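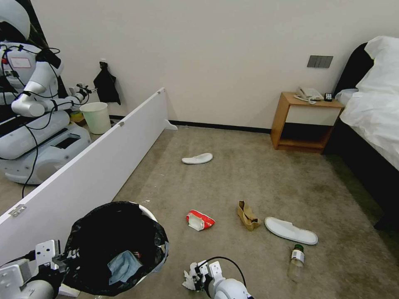
To: Guest Room Standards list
Date: 15 February 2023
Subject: Re: Floor clearance before vacuuming (departure rooms)

Dear colleagues,

I write in reply to the query from Vellex concerning section 8 of the room procedure. The query is quoted below, as several houses have raised the same point privately and it seems preferable to answer it once on the list.

For members who joined after June, section 8 applies to departure rooms only. It asks that all litter be lifted by hand and placed in a lined bin before the vacuum cleaner is brought in. The bin is to be carried to the litter, with the bag folded well over the rim so that it does not slip down when something heavier is dropped in. Drinks cans, bottles, tissues and snack packets are all to be treated in this way.

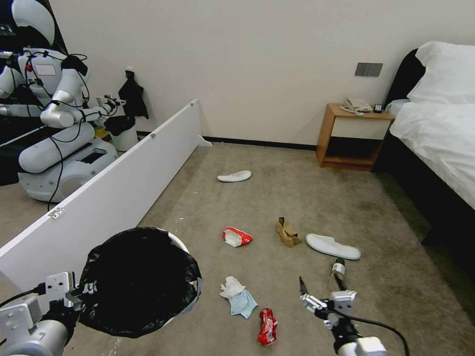
Vellex wrote:
> We should be grateful for clarification on two matters. Our attendants
> have been told to put disposable slippers in the bag with the rest of
> the litter, but the linen contract with Filtberg seems to treat them
> as a returned item. Which is correct? Secondly, are bottles and cans
> to be separated in the room, or may this be done at the trolley? With
> 112 rooms on the site, the second bag takes up a good deal of time.

On the first matter, the attendants should stop discarding slippers at the litter stage. Slippers are to be left on the floor until everything else has been lifted, then paired and looked at together. Unworn pairs still in their wrapping go back to stock. Worn pairs are bagged separately for Filtberg, whose contract does cover them. The last stock return recorded 1,638 pairs issued across the member houses, and single slippers found later under beds remain the most common cause of a short count.

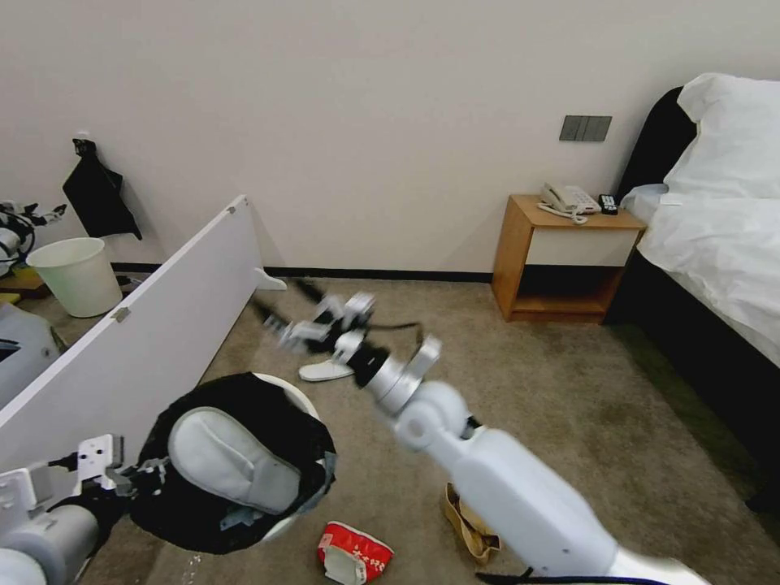
The order of work in the room has also been queried, and the position is unchanged: floor first, then surfaces. Items which belong to the room are not to be moved while the floor is being cleared. The telephone and the remote control, for instance, stay on top of the bedside table, as they are in the room shown, and are wiped only when the floor is finished. Anything hanging from a wall hook should be left there and checked at the end for guest property.

On the second matter, separation at the trolley is acceptable. One lined bin per room is sufficient, provided that bottles are checked for their caps and are not left lying under other waste. Houses using the Jilletum liners may put up to 9 rooms' litter through one trolley sack.

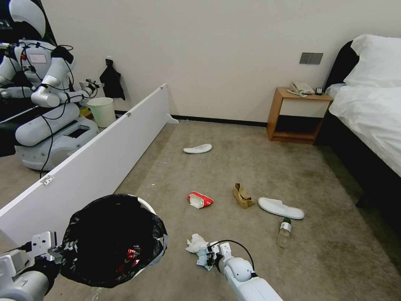

Houses using the older liners should continue to change the sack more often, particularly where cans have been crushed and may have sharp edges. Paper and cardboard may go in with the general litter for the present – the separate arrangement with Dixit has not yet been signed, and members will be notified through this list when it has.

Tissues and used face masks must always go straight into the bag. They are not to be put down on a table or on the bed, even for a moment, and gloves are to be changed before any linen is handled.

Stains found on the carpet once the litter has been lifted should be entered on the room sheet. Please do not attempt spot treatment before vacuuming.

A corrected page for section 8 will be sent to each house with the next circular. Replies should be addressed to the list and not to individual members.

Yours faithfully,

Secretary, Guest Room Standards list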